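Tableware maker Simetti to reissue its children's bowl and spoon line in August

The tableware firm Simetti will bring back its children's bowls and serving spoons in August, two years after it dropped them from its catalog, the company said in a short notice to shops this week.

The new line has 8 pieces: bowls in three sizes, two cups, a plate, a serving spoon and a small eating spoon. All of them are plastic and all are sold singly as well as in sets. The old line came in sets only, which shops complained about for years, as one lost spoon meant buying the whole box again.

"Parents wrote in asking for the spoon more than for anything else," said Begoñe Manzano, who runs the children's range. "They were using it for peas, for rice, for bath toys. We had not planned to make it again without the bowls, but now people can buy just the one."

Most of the changes are small. The bowls have a thicker rim and a wider base, and the eating spoon is shorter than before. The cups have lost their handles. Marcelino Nieto, who drew the first version and came back to work on this one, said the handles were the part most often returned broken.

The colors have been cut down too. Where the old line came in 5 colors, the new one comes in pink, light blue and a pale green, and buyers can mix them as they like. Yellow was dropped after it stained in tests with tomato sauce. Carrot also left marks on the first samples - mostly on the green - and the surface was changed in the spring.

The pieces will be sold through Casado, which has 60 shops, and through a number of smaller kitchen stores. Casado will take the bowls and spoons first and the cups and plate later in the fall. Prices have not been announced. Manzano said only that a bowl would cost less than it did in the old boxed set.

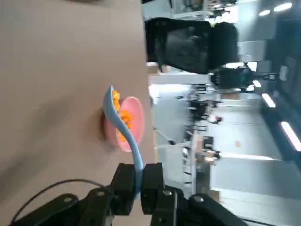 DRALAU, 2019-07-17 - A light blue spoon laid across a pink bowl of orange food, two of the colors parents will be able to mix at the table.

Shop owners asked about the line were mostly pleased. Amparo Aranda, who sells kitchen goods in Dralau, said she still had a waiting list from the last time, with 95 names on it. "Some of those children must be in school by now," she said. "I will call them all anyway."

Anselmo Cuesta, who has a smaller store across the river, was more careful. He said he would order the serving spoons and wait to see about the rest, as he has little shelf space and the plate takes up a lot of it.

Spare pieces for the old boxed sets will not be made. The new bowls do stack with the old ones, Nieto said, but the old lids do not fit the thicker rim. New lids are planned for next year.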